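Tralesent grasp planner, version 2: worth the upgrade?

I put off installing the new Tralesent for most of the spring. The first version ate a good part of my winter, and the release notes for this one used the word "effortless" in the opening line, which in my experience means a weekend with the log files. But the old build stopped getting fixes in May, and the people who write to me about grasp planners kept asking, so I gave it a fair run.

Some background for anyone new here. Tralesent is a planning package for two-finger grippers. You feed it depth images, it proposes grasps, ranks them, and hands the winner to a motion planner that tries to get the arm there without hitting anything. It comes from Drilport, who also sell a cell controller I have no opinion on. I run it against the simulator first and the real arm second, and I would ask anyone reading to keep that order.

Installation

Fine, mostly. The installer now checks your driver versions before it starts writing files, where the old one checked them after. The license manager is still a separate download, still wants to talk to a server at startup, and still gives you a blank gray window if it can't. I lost an hour to that. The documentation says the server check is "optional in most configurations" and doesn't list the configurations.

Config files have moved from one long text file to a folder of short ones. I see the argument for it. I also had to open nearly 10 of them to find where the finger width was set, and it was in the one called "environment."

Perception

The headline change is what Drilport calls scene-aware segmentation, and I came to it ready to be annoyed. The old segmenter cut everything up by color and surface normals, so a shiny bowl came out as three objects and two black things side by side came out as one. The new one is better. It is slower too, and the progress bar tells you nothing, but I would rather wait than clean up bad masks by hand.

Where it still falls over is clutter with parts that touch. I ran 18 simulated piles of household stuff and toys, all rendered with the wrist view on, and went through the masks one by one. Plain, separate things on a plain surface were no trouble. Anything with struts, wheels and gaps was a coin toss, and the confidence score didn't warn me. A mask that was plainly wrong would come back with the same cheerful green bar as a good one.
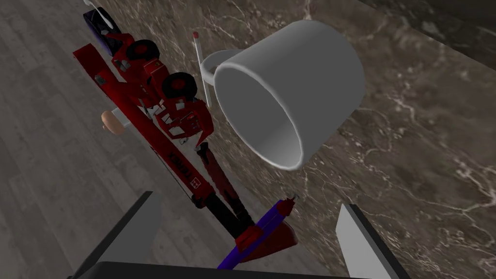
Grasp ranking is the part I care about most, and it is where the marketing and the software drift apart. Tralesent scores each candidate on contact quality, clearance and something called "intent," and the last of these gets a paragraph in the manual that I have read several times without learning what it measures. In practice the planner loves a flat pair of faces and a straight beam. Give it a pile like the one with the tipped-over red crane truck and it will tend to go for the long boom, which makes sense on paper: straight, slightly tapered, easy to close on. But there's a purple-blue tool lying at the lower end of that boom with a red wedge right beside it, and a clearance check worth the name ought to dock points for anything down at that end. Mine didn't until I raised the clearance weight well past the default. The mug on its side is the other good test, because you can go for the rim or for the handle loop, and version 2 at least offers both. The old one would only ever give me the rim.

So the defaults are bad and the engine underneath is decent. I wish they would ship it the other way up, with cautious settings and a note on how to loosen them. A new user will run the demo, watch it do well on tidy blocks, and assume the numbers are right for everything.

Motion planning

Little to report. It's the same planner with a new name and a new panel. Retries are now capped at 18, which you can change, and a failed plan finally says which link was in the way. I've wanted that message for years and I'll give them full credit for it. Path smoothing is still on by default and still shaves corners closer than I like.

How it compares

I keep a copy of Saltau on the same machine. Saltau is uglier, has no segmentation to speak of, and crashes if you close its windows in the wrong order. Its scores, though, are written out term by term in a plain table, and when it picks a silly grasp I can see why in under a minute. With Tralesent I end up turning weights off one at a time. The Boonyarit plug-in helps a bit by drawing the candidates over the depth image – it's a separate purchase, and it should have been in the box.

Should you buy it?

If you already have version 1, yes, for the error messages and the segmenter. If you're starting fresh and your parts are simple, try Saltau first and keep your money. If your bins look like the bottom of a toy chest, get the trial, bring your own piles, and ignore the green bars. Support answered my question about "intent" with a link to the same paragraph in the manual. I've asked again.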